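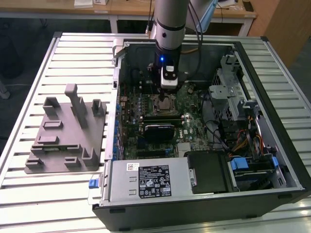 ## Old office towers get stripped, cleaned and sent back out at Carent

Carent's repair shop has a new pile to get through. A big one. The shop on Hukham Street took in 435 desktop computers in May, all from the Cherkaoui insurance offices downtown, which moved its staff over to laptops this spring and wanted the floor space back.

First 100 are due out the door before school lets out. The rest over the summer, if parts hold up.

Towers came in on pallets, shrink-wrapped, no keyboards, no power cords. Drives were pulled and wiped by Cherkaoui before the trucks were loaded, and the shop is checking every bay again anyway. "We open all of them," said Rania Nimri, who runs the bench. "I don't care what the paperwork says. Side panel off, look in the bay, write it down."

### What gets done

Case goes on its side on the long aluminum table, panel off, dust out. Then memory out, graphics card checked, cooler off, processor looked at. Old thermal paste gets wiped and new paste goes on. Power supply is tested on its own before anything is plugged into it.

Nimri said most of the trouble so far is dust and dried out paste, plus fans that rattle. Some boards won't post at all. Those get a strip of red tape on the case and go to the back shelf for parts.

A clean machine takes her under an hour. A bad one can eat an afternoon, and she has started setting those aside after lunch so the line keeps moving. "You get stubborn with one," she said. "Then it's 4 and you've done nothing else."

The older Dell cases are well liked at the bench. Colored tabs and latches where your fingers need to go, very little that needs a screwdriver. Other cases in the load, less so. One batch of small-form desktops uses a screw that no bit in the drawer fits, and a set of drivers had to be ordered.

### Memory is the hold-up

Memory is where it gets slow. Every stick comes out and gets tested apart from the machine it came in, then sorted by size and speed into trays. Matched sets go back in. Odd ones go in a bin for later. Until the sorting catches up, boards sit with their slots open.

The shop is short on matched pairs right now and has asked Zuvby, the parts dealer out by the rail yard, for a price on a box of used sticks. No answer by press time. If the price is too high, Nimri says the plan is to pull from the red tape shelf and ship fewer machines in the first round.
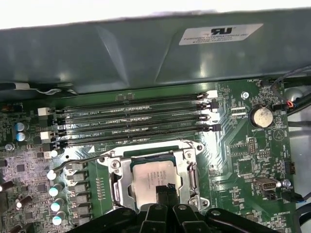 *Processor in its socket, memory slots still empty. The label on the plastic shroud reads Foxconn.*

Some of the boards carry labels like DIMM1_CPU1 next to the slots, and the shop now follows those to the letter. Early on a couple of machines were filled in whatever order was handy and wouldn't start. Pulled the sticks, moved them over, fine. There's a hand-drawn chart taped up by the sink now with the fill order for each model that has come through.

Same with coolers. They get bagged and tagged with the number of the case they came off, screws in the bag. Before the tags there was a shoebox of screws and a lot of guessing. The shoebox is still there. Anyone who can tell what the long black ones belong to is welcome to stop by.

### Who gets them

Carent is giving the first round to families with kids in the Hukham schools. Sign-up was through the school offices and is closed. A second list opens when the first round is picked up, and that one is open to any household in town, students or not. One computer per household on both lists.

Each tower goes out with a monitor, keyboard, mouse and power cord. Monitors are the easy part, the shop has had a wall of them since last year. Power cords are not. See below.

Ilham Hegazy handles the lists and the phone. She said people mostly ask two things: is it free, and does it have the internet on it. Yes to the first. The second, no, you still need service at home, but there is a sheet in the box with the numbers for the low-cost plans and she'll walk anybody through the form if they come by.

"Somebody asked me could it run her sewing machine software," Hegazy said. "I said bring me the disc and we'll find out." The disc was brought in, the software went on. Drive to read it had to be borrowed from another tower.

The graphics cards in the load are small office cards. Good for a couple of screens, video, homework. Parents asking about games are being told to keep expectations low. Cards that test fine stay in the machine they came in.

Pickup is at the side door, the one by the loading ramp. Bring a blanket or a towel for the car. Staff will carry things out but can't deliver, there's no van this year. Anyone without a ride should tell Hegazy when she calls and she will try to match them up with a neighbor on the list.

There's no warranty in the usual sense. If a machine quits in the first 3 months, bring it back and the shop will swap it. After that they'll look at it but you wait your turn like evrybody else. Peel the sticker with the shop number off the side and they can't look it up, so leave the sticker on.

### What the shop still needs

- Power cords, the ordinary three-prong desktop kind. Most wanted item by far.
- Keyboards and mice with USB plugs. Clean ones. The round plug kind don't fit these.
- Desktop memory, any size. Label it if you know what it came out of.
- Small zip bags.
- Isopropyl alcohol, the strong stuff, and lint free wipes.

Not needed: printers, tube monitors, laptops with swollen batteries. Please don't leave those at the door, the shop has to pay to get rid of them. The county drop-off takes all of it and is open mornings.

Boards and cases past fixing go to a recycler once the useful pieces are off. Nimri wants to hold on to power supplies a while longer, the good ones, since those are the first thing to go in older machines and new ones cost real money. Shelf space is tight, though, and the parts shelves already run down both sides of the hall to the restroom.

Cherkaoui has said there may be more coming from its second office in the fall. Number not known. Carent hasn't said yes. Hegazy would like to see the floor first.

Evening bench hours are on for anyone who wants to learn the work, starts at 6, goes until people get hungry. No experience needed for cleaning and sorting. Taking processors out of sockets you have to be shown first, by Nimri, and you do your first one on a dead board. Bent pins have cost the shop a few already and she'd like to not add to it. Wear something without loose sleeves. Kids over twelve are ok with an adult along, and they usually end up on the memory trays, where small hands and good eyes are a help with the tiny print.

Sign in at the front desk, then straight back past the monitors. Drop-off for parts is at the same desk, any time the shop is open. Calls for first round pickup go out starting next week, so families on the list should check that the school office has a working phone number for them. Hegazy has several that ring and ring.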